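Putting the Lounge Back in Order: Housekeeping at Flirdale

14 May 2026

The shared lounges at the Flirdale residences in Brunton are used from early morning until late in the evening, and by the end of most days their cushions and pillows have traveled some distance from the seats on which they were placed. The housekeeping manager, who has overseen the common areas since the residences opened, regards their return as a more demanding task than residents tend to assume.

"People believe tidying a lounge takes five minutes," she said in an interview for this newsletter. "It takes 17, if the work is done properly, and a good part of that is spent on the pillows."

Flirdale maintains 90 loose pillows across its lounges, reading rooms and guest suites. Most were purchased through Zirodard, a regional supplier of furnishings, when the lounges were refurnished last July. The manager had asked for solid colors that could be told apart quickly, so that each room would keep its own set.

"Before that, everything was beige," she said. "A pillow from the second floor would end up on the fifth, and we had no means of knowing. Now the pink ones have a room, the green ones have a room, and a new member of staff can learn the arrangement in a morning."

The routine begins with the floor. Anything resting on the tile is picked up first and looked over before it goes back on a seat. Staff are asked to brush the fabric with a dry cloth, check the seams, and set aside any piece that needs laundering. Only then are the sofas vacuumed and the pillows returned.

The manager was firm on the subject of plush covers, which she described as pleasant to sit against and unforgiving to clean. "You do not scrub them," she said. "You blot, you let them dry, and you brush the pile in one direction. If it has been crushed, leave it alone overnight."
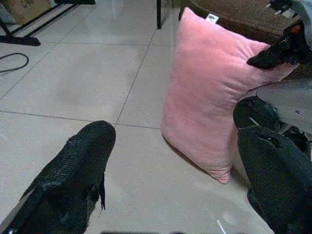

She also asks that sewn-in labels be left in place. In earlier years, residents and staff alike had cut them off for the sake of appearance, and the laundry contractor, Starkareck, was obliged to return some 31 covers unwashed. "The instructions are on the label," she said. "Without it, they will not take the risk, and I would not ask them to."

Asked whether residents might do more, she was measured in her reply. The house guidelines request that pillows be returned to the sofa after use, and she considers that sufficient. She does not favor additional signs.

"It is a living room," she said. "I would like people to use it as one. If a pillow is on the floor when we come in, we pick it up."

The lounge schedule for the coming quarter is available at the front desk.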